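Hodgate food swap draws its biggest crowd yet

The line outside the old market hall in Hodgate was already past the bike racks when the doors opened on Sunday, and it hardly got shorter until lunch. By closing time 2,023 people had come through for the town's summer food swap, and what a cheerful, noisy, tomato-scented morning it was!

The idea is simple. Bring something you grew, baked or bottled, pick up a token for it, and trade the token for something from another table. No money changes hands. Gardeners from the Kragh allotments turned up with beans, beets and more zucchini than anyone could carry, and the bakers of Nastard Lane had run out of rye loaves by ten.

Organizers logged 2,493 swaps in all, with jam well out in front. Plum and ginger was the flavor everyone kept asking for (we got the second-to-last jar, and it's wonderful on toast).

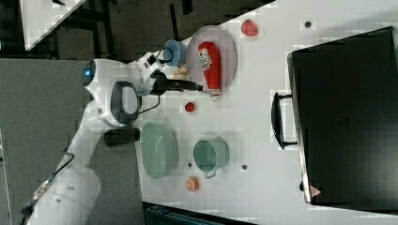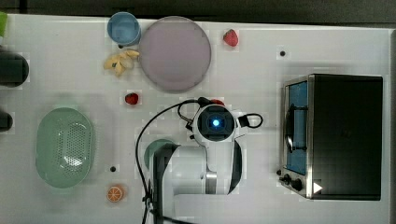 Ketchup, fruit and kitchen things on white tabletops.
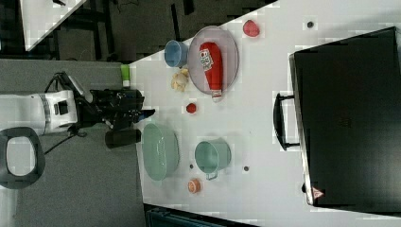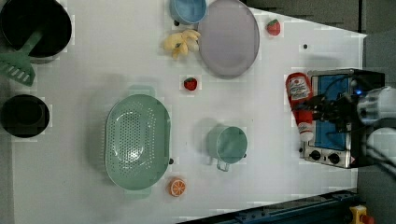

Newcomers had a great time too. Some 30 households joined for the first time this year, many of them from the new streets behind the station, and several went home with seedlings as well as supper. The pickling workshop filled all 80 places before it started, so a second session was squeezed in at 1 p.m. on the loading dock, where people sliced cucumbers standing up and didn't seem to mind a bit.

Anything left over at the end went to the Zosico community kitchen, which is making it into soup and fruit crumble for its weekday lunches.

The next swap is planned for October, with apples, squash and, by popular demand, a whole table for hot sauce. Clean jars with lids are needed before then and can be dropped off at the side door of the hall any morning before noon.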